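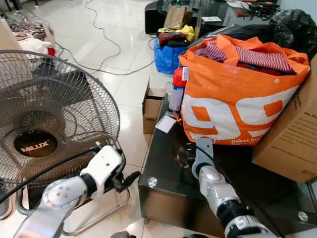
Simão Vieira asked me last week why we don't just clean the room first and then collect. Start with that, say it in his words more or less, get the laugh if there is one. Then: because every policy we trained on clean rooms fell over in August. Full stop. Let it sit.

**Opening (keep short)**

- who I am, Herevetti lab, two-arm work
- thanks to Veikko Laitinen for the slot
- one claim today: where you start the arms matters more than how many demos you have
- NOT a claim about hardware, somebody will ask anyway

**The room**

Point at the picture now. Fan on the left arm's side, shopping bag full of clothes on the low table on the right. Cables on the floor. Bags on the floor too. This is what we mean by "untidied" in the paper, we didn't have a better word. Amaral calls it "lived-in", same thing.

Say: both arms are in view of the head camera. Left gripper toward the bottom of the fan guard, right gripper tip down by the base of the bag. Remember those two places, we come back to them.

Don't read out what's on the table. Ran over last time doing that.

**What everybody does (us too)**

Home pose. Arms tucked, same joint angles, every episode. Operator takes over, drives to the object, grasps, done. Nice clean data. Trouble is the policy learns the drive from home and not much else. Bump it halfway and it tries to get back onto the path it knows. With clutter around, that path goes through stuff.

Drew this on the whiteboard at Bradia and it worked better than the slide. Draw it again if theres a board.

**What we changed**

- before each episode, arms go to a random start near something in the room. Near, not touching. Grippers point wherever they point
- operator starts from there. Has to back out first, then go
- language label stays the same as before, only about the task
- head camera only for the first pass, wrist cameras added later

We call it scattered starts. Simão hates the name. Paper is going out with it.

The back-out part is the useful part. Slow down here. A home pose episode has no example of leaving a bad spot. A scattered one has to begin with leaving. So the recovery is in the data without anyone having to stage a failure and then fix it, which operators are terrible at, they fix it too neatly.

**Numbers slide**

4000 episodes total, 4 rooms, 2 operators. Same total for home pose and scattered, that's the comparison, make it clear early or the questions all go there. Held-out room is the one at Killadero, never in training for either.

Don't read the table. Say:

- scattered wins in the held-out room, clearly
- in the training rooms it's close to a tie, home pose slightly ahead on plain pick up
- biggest gap is when we shove the arm mid-reach

Own up to the tie. Veikko will bring it up if I don't.

**What went wrong**

Thin round things. Fan guards, wire racks, chair legs made from tube. Depth is bad on them, the policy thinks there's open space behind the wire and reaches for it. Scattered starts help with getting out afterward but do nothing for going in. We tried more episodes near them, small gain, not worth a slide.

Soft things. A full bag moves when you back away from it, and next episode the room isn't the same room. We stopped resetting it by hand. Bradia people thought this was sloppy, I think it's fine, could go either way on this and should say so.

Operators also get slower. Backing out takes thought. Fewer episodes per hour, real cost, mention it before the end and not in the questions.

**Questions I expect**

- Why not simulate the starts? We did, cables and bags are the problem, sim bags are awful
- Is random really random? No. Sampled near surfaces, rejected if the arms would collide with eachother
- Would it work with one arm? Dont know. Would guess yes. Amaral might be trying it, check if I can say that
- Release? Data yes, after review. Code sooner

**If short on time** skip soft things, keep thin round things. Go back to the first picture, talk through how each arm would have to leave from where it is, then the thank you slide.

Water. Slower than last time.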